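Fault reviewers wanted: grip force incident, tabletop handling project

Dostari is looking for three paid reviewers, on contract, to go through the records of a fault that the makers of our hand-held gripper say has been fixed. We have read their report and we don't buy it yet. If you have spent time finding out why machines let go of things, or squeeze them too hard, please read on.

What happened

In May, during tabletop work with the two-finger grippers, one unit began reporting a closed grip while its fingers were still apart. It did this on and off for most of a session before anyone noticed. Later the same unit did the reverse and kept closing after release, and an operator came away with a pinched thumb. The injury was minor. The log for that stretch shows normal readings from start to finish, and that bothers us more than the thumb does.

The supplier, Vernosau, put it down to "operator handling" and sent a firmware update. Our own check found 432 suspect entries out of 2,157 recorded grips, spread over more than one operator. Handling does not explain that very well. We would like to hear what does, even if the answer is dull or makes us look careless.

The work itself is ordinary. Small everyday items sit on a table and the operator reaches for them with the tool.

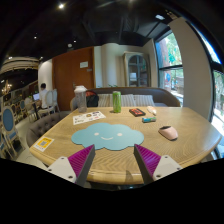
Šťastný objects to the wording of this call and has asked for the objection to be included: the update may well have cured the fault, no unit has misbehaved since it was installed, and reviewers should not be hired on the understanding that they will find something. Fair enough. You will be paid the same either way. We would only add that the units have been used very little since the update, so a quiet spell proves next to nothing.

What you would do

Read the logs against the recordings and mark where the two disagree. Inspect the finger mounts, screws and pads on the unit in question, which has been set aside and not reset. Try to bring the fault back on a bench, with the old firmware and then with the new. Write up what you found in plain words, including what you could not find.

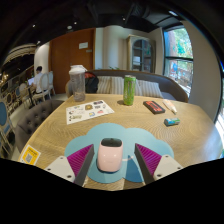

Photo: Dostari / tabletop handling project

The bench work is at our Wemham site. Log review can be done from home. Expect some 200 hours in all, split among the reviewers as suits their skills. Travel is covered.

Who should apply

People who have done failure analysis on small actuators, sensors or hand tools. Repair technicians are as welcome as engineers, and we don't ask for a degree. You can't have worked for Vernosau or been paid by them. You should be comfortable telling a client that their numbers are bad, ours included.

Please don't apply if you mostly want to sell us a monitoring dashboard. We have one. It was green the whole time.

How to apply

Send a page on a fault you traced, what everyone thought it was at first, and how you showed otherwise. A resume is fine as an extra but we will read the page first. Applications close 11th June. Reviewers keep the right to publish their findings, with operators' names removed, whether or not Vernosau agrees with them.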